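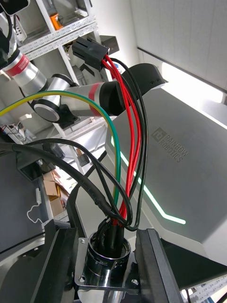
One reader in Stunitz wrote in to say that every cable in the building was tidy on the day it was installed, and that it should be left to rest in peace after that. The Bekham trade hall disagrees. It has spent most of November hosting a wiring cleanup, and it has the bags of cut zip ties to prove it.

The cleanup began with an inventory, as these things do. The hall rents its workshop floor to small firms, and over the years each of them had added a few wires of its own and taken away none. The final tally came to 2,104 separate cables, which was more than the hall had guessed and a good deal more than it had labels for. The labels ran out on the first morning. A second box was ordered from Londoño, the supply store across the street, which sold out of masking tape the same afternoon.

Rules for the cleanup were posted by the coffee machine. Any cable that goes somewhere gets a label at both ends. Any cable that goes nowhere gets coiled and put in the gray bin. Red conductors stay with the red conductors, the black ones go with whatever they were with before, and the green-and-yellow earth wire is left exactly where it is until an electrician has looked at it. That last rule was underlined twice, then underlined again in a different pen.

The gray bin filled up in 10 days. It was replaced by a larger bin, also gray, and by a long argument over whether a cable that might be useful someday counts as going nowhere. The hall ruled that it does. A number of cables have since gone home in coat pockets.

Most of the trouble was found where many wires have to pass through one opening. Wurholm, the firm with the longest lease and the thickest bundles, had 32 conductors going through a single round fitting, all of them the right length for a machine that used to stand on the other side of the aisle. The extra had been left to loop around in the air above the hole, where it had caught a sleeve or two and at least one lunch bag. Wurholm has agreed to shorten the loops. It has not agreed to a date.

Connectors turned out to be a smaller job than feared. Loose ones are to be capped, tagged and tied back so they don't dangle, and the hall has asked tenants to please press the latch before pulling. Pulling first and pressing later has been the house style for years – the bowl of broken latches on the front desk is there for anyone who doubts it.

Tenants were each given 20 reusable straps, in black, along with a sheet on how far apart to space them. Several tenants have used theirs on umbrellas. More straps can be had at the front desk until five in the afternoon, in exchange for a signature and a short talk about umbrellas.

The floor stays open during the work, although the east aisle closes at noon while the ladders are out. A follow-up inspection is planned for the spring. The reader in Stunitz has been invited to attend and has asked whether there will be parking.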